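Recording a kitchen task with two hand-held grippers

September 26, 2018, by Emília Vlček
Last updated: September 26, 2018

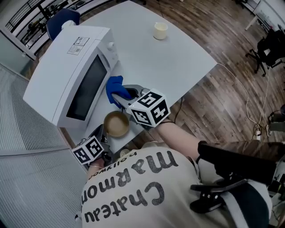 Step 1. Prepare the table

Put the microwave on the table at an angle, so you can reach the door from both sides. We keep a bowl in front and a small cup farther back. Lead the cables down to the floor on the side where you will not walk.

Step 2. Check the markers

Each gripper carries a cube with printed markers. Wipe the cubes and press the corners, where the paper likes to lift. My first cubes were glued badly and I lost nearly 30 recordings.

Step 3. Make the movements slowly

Take the glove with one gripper and hold the other one low and still. Close the jaws fully before you lift. One recording should be 18 seconds or shorter. After 20 recordings, make a pause, because a tired wrist begins to shake.

Step 4. Save and look

Copy the files to the Komari folder and play nine of them at half speed. If a cube goes out of view for long, delete that recording and do it again. Orvokki Kokkonen wrote the script which sorts the rest, and it is on our workshop computer.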